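Part-time table setters and packers wanted, Skurnley Kitchen Goods

12/05/2018 | Posted by Skurnley Office

We need 2 people to sort and pack wooden utensils for our mail-order sets. The work is chopsticks and spoons, laid in beige trays and checked before they are boxed. Shifts are four hours, mornings or afternoons, through the end of July.

You will match chopsticks by color and length, put each pair in its tray, and set aside anything chipped or warped. No experience needed. You should be able to sit at a table for most of a shift and have good eyesight, with or without glasses.
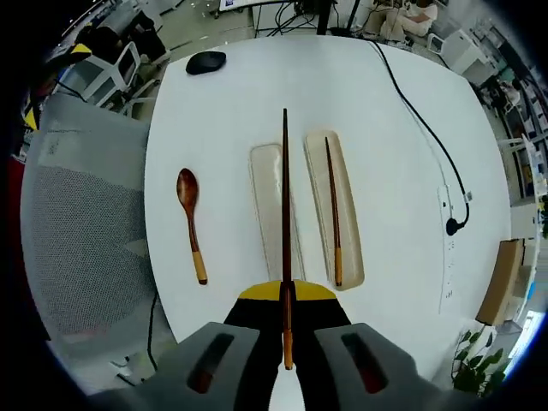

Training takes one shift and is paid. After that we expect 100 sets per shift. Please bring your own lunch. Street parking is free after the first 30 minutes.

To apply, send a short note with the hours you can work to the Skurnley office on Witenel Road. A resume is fine but not required.

Recent listings
Delivery driver, Monico
Weekend counter help, Lưu Noodle House
Stock clerk, Witenel Road

Contact us | Copyright Skurnley | Back to top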